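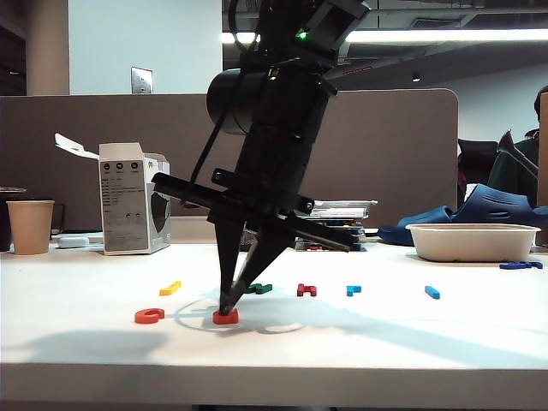 The sales sheet for the Gretum arm says it can be set up by one person before lunch. I have read a lot of sales sheets. So when Kemholm, a small outfit that rents half a floor of an office building, offered to let me watch the setup of a cell built on one, I asked to stay for the whole thing, lunch included.

The cell is a white desk. Kemholm calls it a cell because that's what the customer, a packaging company named Prativia, will call it on the invoice. The job is sorting: pick up small soft things that come in odd shapes, put them in a tray. For the setup work the small soft things are foam letters, the kind a four-year-old chews on. Foam is a mean choice. It squashes when you grip it, it weighs next to nothing, and a curve like the one on a "c" gives two flat fingers very little to hold.

Ewurabena Kpodo runs the setup. She has a list of checks taped inside her notebook and she does not skip around in it. First come the wrist bolts, then the cable loops. The cables get more of her time than anything else that morning, because a loop that looks fine with the arm parked can pull tight when the wrist rolls over.

"Everybody wants to talk about the software," she told me. "I've lost more days to cables."

Then there is height. The arm has to know where the tabletop is, and it has to know it well. Too high and the fingers close on air. Too low and they press into the desk, and the arm stops itself with a click that I came to dislike. Kpodo sets the height at several spots, since no desk is flat, and this one is office furniture. I asked why they didn't bolt the whole thing to a steel plate. The customer is going to put it on a desk, she said, so it gets set up on a desk.
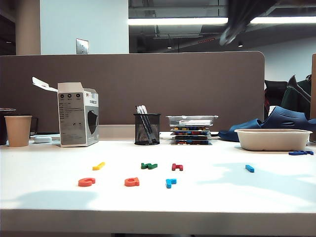 Foam letters spread out on the desk, with the gripper moving at upper right.

After the height come the trial picks, and this is where my doubts got some exercise. The plan calls for 600 of them, in blocks of 60. After each block the letters are put down again by hand, at new angles, and Blagoje Leka writes down what went wrong. He uses pencil. His columns are marked missed, dropped, pushed and other, and "other" was filling up at a good clip by late morning.

Prativia's contract asks for 80 good picks in a row before it will sign. Kemholm had not reached that on the day I visited. Their best run ended at 30, when a letter stuck to one fingertip and rode along to the next pick. Kpodo wiped the fingers down with alcohol and started the count over. Foam leaves a film, she said, and the film builds. How often will the customer have to wipe? She didn't know yet. I'd want that number before I paid for anything, and it is nowhere on the sales sheet. 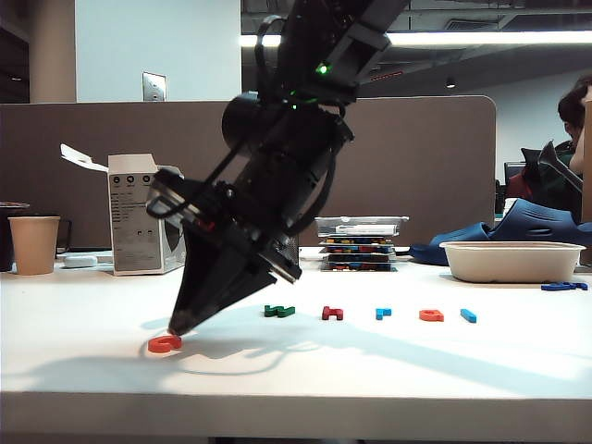 There is also the matter of who does all this once Kemholm has gone home. Leka has written a two-page care guide for Prativia's night shift: check the cables, wipe the fingers, test the height at the corners, call if it clicks twice. It's a good guide, short and plain. It also describes a daily chore for a machine that was sold as taking chores away, and when I said so he shrugged and told me a forklift needs looking after too.

Fair enough – but people who buy forklifts know that going in. An earlier Kemholm customer, a parts shop called Rey, ran its arm for a whole winter without touching the fingertips, then sent it back in March as defective. Kpodo changed the finger pads, reset the height and shipped it out again. The repair took her less time than the paperwork.

I left in the afternoon, with the arm in the middle of another block. Leka sent me a note later to say they had changed the finger pads for a softer kind and would be starting the 600 over from the first pick. He expects the height to need setting again, too, as the new pads are thicker.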